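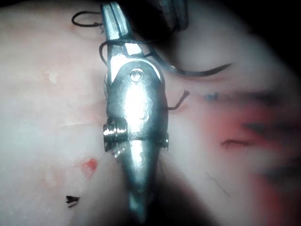
Workshop notebook, suturing bench
March 18, 2019
Entry by Mandla Adams

Purpose of the session: to settle the stitch spacing and thread length for the Fodetti practice module, and to compare the two batches of tissue pad now in the cupboard. The earlier pads are from Miken and the later ones from Botha. Both are pale pink, both are sold as a soft tissue substitute, and they do not behave alike under the needle.

Preparation. Pads were taken out of their sleeves the evening before and left flat under a cloth, as they curl if used straight from the packet. Bench lamp on the low setting. The high setting throws so much glare off polished instruments that the entry point is hard to judge. Curved needles with black thread throughout. The blue thread was set aside after the last session, when colleagues reported that they could not tell old stitches from new on a pad that had been used twice.

Miken pad, first line. Incision of 50 mm made with the template and the short blade. The edges parted cleanly and stayed parted. The needle entered without much push, provided that it was held upright to the surface at the start and then turned along its own curve. Where it was driven forward in a straight line the pad puckered ahead of the point and the hole opened into a small slot. This is a fault of the hand and should be written into the instructions for new members, with a drawing.

Miken pad, second line. Same length of cut, spacing increased to 8 mm. The edges gaped between stitches when the pad was bent over the roller. Returned to 5 mm for the remainder. I propose that 5 mm be adopted as the working figure for the module until someone shows good cause to alter it.

Botha pad. Firmer at the surface and noticeably softer below. The needle meets resistance, then passes suddenly, and the tendency is to overshoot and come out too far on the other side. Two stitches were removed and placed again for this reason. The firmer skin does hold a knot better. On the Miken pad, a knot pulled down with any strength cut into the edge and left a notch. On the Botha pad the same pull left only a shallow mark, which had gone by the time the line was finished.

Thread length. This took up more of the session than expected. The module sheet asks for a full length of thread for each line, and with that much to manage the slack gathers in loops close to the working point. A loop which lies flat on the pad does no harm. A loop which has passed round the jaws must be cleared before the needle is drawn through, otherwise it tightens at the joint and has to be picked off with forceps. I worked one line with the full length and one with the length halved. The half length was much easier to control but ran short before the last knot, and a fresh piece had to be started. Three quarters is probably right. To be tried by a second person before the sheet is changed.

Needle hold. The instructions currently say to grip the needle "near the middle". This is too loose. Gripped at the exact middle, it turned in the jaws on the firmer pad. Gripped a little further back, towards the thread, it held steady and left more of the curve free to travel. Gripped too close to the thread end, it flexed. Suggested wording: "Hold the needle slightly behind its middle, with the point free." Colleagues are asked to mark any objection in the margin of this page.

Knots. Square knots, three throws, tails trimmed to 4 mm. Tails left longer became caught under the next stitch. The first throw slipped repeatedly on the Miken pad until a double turn was used. This should be made standard for both pads so that learners have only one method to remember.

Load check. The finished Botha line was clamped at both ends in the Cornex stand and weights were added in steps of 100 g, with a pause at each step. The line remained closed up to 1200 g. At 1300 g the stitch nearest the left clamp began to pull through the pad, and the check was stopped there. The thread did not break and no knot came undone. The Miken line was not loaded, owing to the notches already noted; a fair comparison will need a fresh pad.

Stores. Used pad is entered under stock number 1378 and has been kept in the lower drawer, wrapped, for anyone who wishes to examine the pulled stitch. Please do not cut further lines in it. Used needles are in the yellow sharps box, now close to its fill line and due to be changed before the next session. The stock of black thread is adequate until May.

Outstanding
Repeat the Miken line with double first throw and load it in the same steps.
Second person to try the three-quarter thread length on both pads.
Redraw the needle-hold figure for the module sheet.
Ask Botha whether the firmer skin is intended or is particular to this batch.
Return the roller to the store in the next room, signed for in the usual book.

M. Adams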